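Réussir son premier petit-déjeuner-débat entre dirigeants

J'adore ce format ! On boit un café correct, on écoute quelqu'un qui connaît son affaire, on pose des questions qu'on n'oserait jamais poser en réunion, et à 9 h 30 tout le monde est reparti travailler. J'en organise un chaque mois pour mes clients et je reçois tellement de messages à ce sujet que j'ai fini par mettre ma méthode par écrit.

1. Partir d'une question

« La diplomatie et l'entreprise » n'attirera personne. « Comment dire non à un partenaire étranger sans le perdre ? », en revanche, m'a rempli la salle en octobre. Écrivez votre question sur un bout de papier et lisez-la à voix haute à un collègue. S'il commence à y répondre tout seul, vous la tenez. S'il vous demande ce que vous entendez par là, recommencez (j'en jette facilement quatre avant de trouver la bonne).
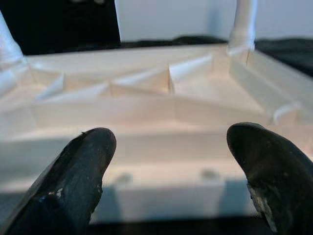 Gardez aussi vos questions abandonnées dans un carnet. Elles resservent très bien pendant l'échange, quand la conversation s'essouffle et que l'on a besoin de changer d'angle.

2. Choisir l'intervenant

Un grand nom fait plaisir, mais je préfère quelqu'un qui a négocié pour de vrai et qui aime raconter. Notre plus belle matinée, nous la devons à Shanthi Talukder, qui nous a décrit une négociation de contrat menée pour Hidholm avec trois interprètes et un seul téléphone. Quel moment !

Appelez votre invité dix jours avant. Demandez-lui une anecdote, un échec et une chose qu'il ferait autrement. Vous aurez la trame de son intervention, et lui sera rassuré. Limitez l'exposé à vingt minutes, dites-le clairement, et convenez d'un signe discret pour la fin.

3. Préparer la salle

La disposition compte énormément, et je suis toujours ravie de voir à quel point elle change le ton des échanges. Au Nanon, où nous nous retrouvons, la salle peut accueillir 62 personnes. J'en invite 37, pas une de plus, par petites tablées, avec l'intervenant au milieu et surtout pas d'estrade. Pour le café et les dossiers, une table d'appoint toute simple suffit, du genre de celle qu'on voit retournée sur la photo, avec son plateau en plastique blanc nervuré par-dessous et ses renforts en X. Une nappe dessus et elle fait très bonne figure ! 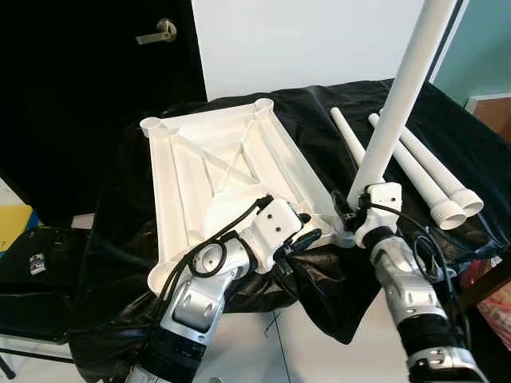
Les invités se placent volontiers à côté de ceux qu'ils connaissent, alors je prépare un plan de table la veille au soir. Je mélange les métiers, les âges et les tempéraments, et je mets toujours un bavard en face d'un silencieux. Une table d'appoint en plastique blanc, nervures cachées sous sa nappe, reste près de l'entrée pour les chevalets à prénom.

4. Animer l'échange

Ne lancez surtout pas un « Avez-vous des questions ? » à toute la salle, vous n'aurez que le bruit des cuillères. Laissez chaque tablée discuter entre elle pendant cinq minutes, puis demandez à l'une d'elles de rapporter son meilleur désaccord. J'insiste sur le mot désaccord, c'est là que ça devient passionnant.

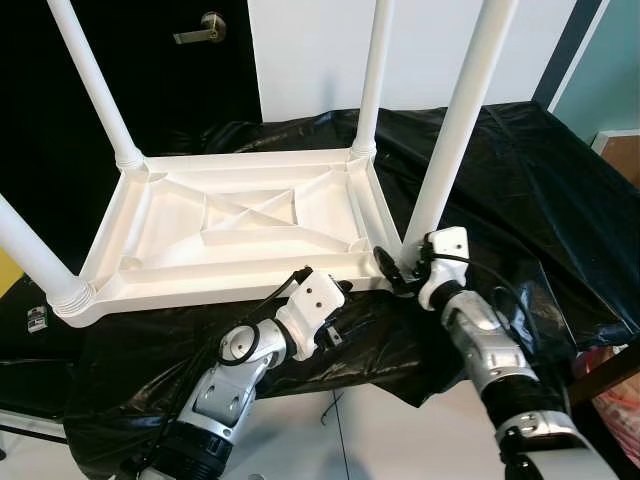
Quand deux invités s'opposent franchement, demandez à chacun de reformuler la position de l'autre avant de répondre. Les diplomates font cela depuis toujours, et je vous assure que l'effet est immédiat, même entre un directeur financier et une responsable commerciale. Chez Cledimov, l'équipe a repris l'exercice pour ses réunions du lundi !

5. Tenir le budget

Ma dernière édition a coûté 1049 euros, salle, viennoiseries et train de l'intervenante compris. Demandez un devis détaillé et vérifiez l'heure à laquelle la salle doit être rendue.

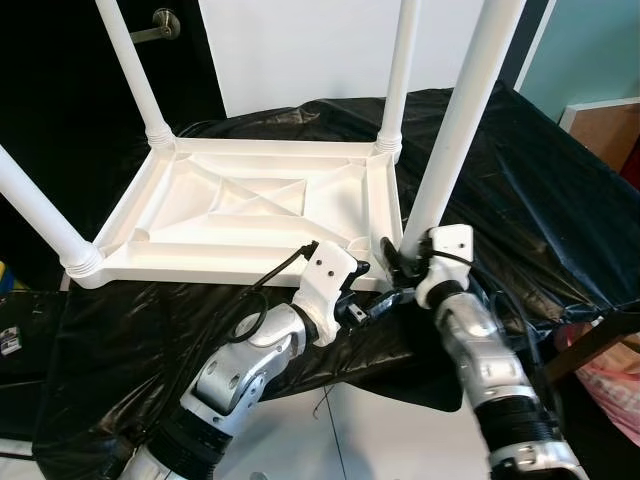 Table en plastique blanc retournée, pieds en l'air.

6. Garder le lien

Envoyez un mot à chaque participant le jour même. Deux phrases suffisent, à condition d'y glisser quelque chose qu'il a dit. Joignez la question du mois suivant, et proposez à ceux qui le souhaitent de venir avec un confrère étranger. Mes plus jolies rencontres sont arrivées de cette façon, et la liste d'attente pour la prochaine matinée est déjà ouverte.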